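Frequently Asked Questions – the Brernby gripper pair

Last edited 17 March 2019

What is this page for?

I get the same questions about the Brernby build over and over, most of them from people who have watched a video of a robot folding shirts and want one by April. Read this first. It may save you some money.

Is it a robot?

Not yet, and I wish people would stop calling it one. Brernby is a pair of hand-held grippers. You hold one in each hand, you squeeze, the jaws close, and the motion gets recorded. The plan is that an arm will one day copy what you did. The plan has been the plan for 13 months. What exists right now is two grippers, a pile of recordings and a table.

Why fruit?

It's cheap, it's never the same shape twice, and you can eat the budget when you're done. A wooden block tells you very little about a gripper. Every design I've seen can hold a block. An orange is heavy for its size, it rolls, and it has a skin that is slick in some spots and rough in others. Small tangerines are worse, and the stem gets in the way more than you would expect.

What are the jaws made of?

Printed parts, black, all from the Lusine filament I had left over from another job. The linkage is mirrored, so both sides of a gripper move together. The finger pads are a separate piece, blue and ribbed. My first pads were smooth. They worked on a box of tea and on nothing else. Ribs help, though I can't say how much, and I don't trust anyone who gives you a percentage without showing you their test.
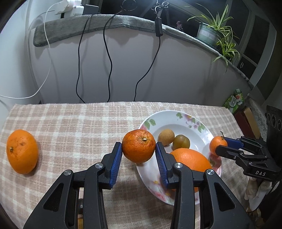
Soriano wrote in to say that a plate is far too easy, and that until the fruit comes out of a deep bag with other stuff on top of it, I haven't shown much of anything. I agree with most of that. A plate has a low rim and you can get at the fruit from nearly any side. Bags are on the list. So are bowls, which sound easy until a jaw hits the wall of the bowl before it gets under the fruit.

How many recordings do I need?

Everybody wants a number. The forum answer is 100 for a simple pick and 1000 for anything with two hands. I have 1432 and I wouldn't bet lunch on them. A big share are nearly the same move, made by the same person at the same table. If I were starting over I would take fewer, and change the table, the height and the light far more often.

Can I build one on the kitchen table?

You can use one there. Printing and fitting is another matter. The pivots need holes that line up, and if they're off by a hair the jaws close crooked and you'll spend a week blaming the pads. I used the drill press at the Gimano shared workshop for that. You could do it with a hand drill. I tried, and threw out four arms.

Do I really need two?

No. Start with one. Two grippers mean two sets of recordings that have to agree on the time, and getting them to agree has eaten more evenings than the printing did. I built the second because the first looked finished. It wasn't – the left pad kept peeling – and then I had two peeling pads to deal with.

Does it bruise the fruit?

Sometimes. There's no force limit other than your own hand. You learn to ease off, but an arm replaying the move won't ease off unless somebody builds that in. When people tell me their gripper is gentle, I ask who was holding it.

Will it ever do chores?

I doubt it. Moving an orange from one spot to another is a long way from clearing a table, and I've read enough project pages with a great first video and no second one. I keep going because I like the work and because the failures are at least interesting.

Can I buy one, or a kit?

No. The print files go up when the pivot holes stop moving around between versions. Please don't send money.

My jaws stick half open. What's wrong?

Check the pivot caps first. If they're too tight the linkage binds about midway. Back each one off a quarter turn and try again. If it still sticks, look for a stray string of plastic inside the arm, on the side you can't see.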